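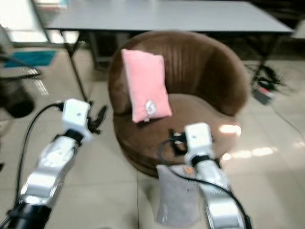

Zwischenbericht zum Förderprojekt »Wohnberatung im Quartier Rarkerden«
Berichtszeitraum: zweites Förderhalbjahr
Projektleitung: Joana Patrício

1. Stand der Umsetzung

Die Beratungsstelle hat ihren Betrieb planmäßig fortgeführt. Ratsuchende ab 65 Jahren sowie pflegende Angehörige erhalten Auskunft zu Wohnungsanpassung, Zuschüssen und Umzug innerhalb des Quartiers. Im Berichtszeitraum wurden 300 Erstgespräche geführt; die im Bewilligungsbescheid vereinbarte Zielzahl ist damit erreicht. Die offene Sprechstunde am Mittwoch wurde um eine Stunde verlängert.

Die Außenstelle Rorthorpe konnte erst mit Verzögerung eröffnet werden. Grund war die verspätete Übergabe der Räume durch den Vermieter. Die Sprechzeiten finden dort seit Dezember regelmäßig statt.

2. Zusammenarbeit mit Dritten

Mit dem Wohnungsunternehmen Losereo wurde eine Vereinbarung über die vorrangige Bearbeitung von Anträgen auf Haltegriffe, Türverbreiterungen und bodengleiche Duschen geschlossen. Sieben Anträge sind bewilligt, vier weitere befinden sich in Prüfung. Die Übersetzung des Beratungsleitfadens ins Vietnamesische hat das Büro Đoàn übernommen. Die Korrekturfassung liegt vor, der Druck steht noch aus.

3. Personal und Mittelverwendung

Die zweite Beratungsstelle (50 %) ist mit Herrn Custódio Esteves besetzt. Bei den Sachkosten besteht ein Minderverbrauch von 1.580 Euro aus nicht angefallener Miete in Rorthorpe. Wir beantragen, diesen Betrag in das kommende Halbjahr zu übertragen und für Druckkosten zu verwenden.

4. Ausblick

Vorgesehen sind die Auswertung der Rückmeldebögen und eine Informationsveranstaltung zur Finanzierung von Umbauten im Bestand. Der zahlenmäßige Nachweis wird gesondert eingereicht.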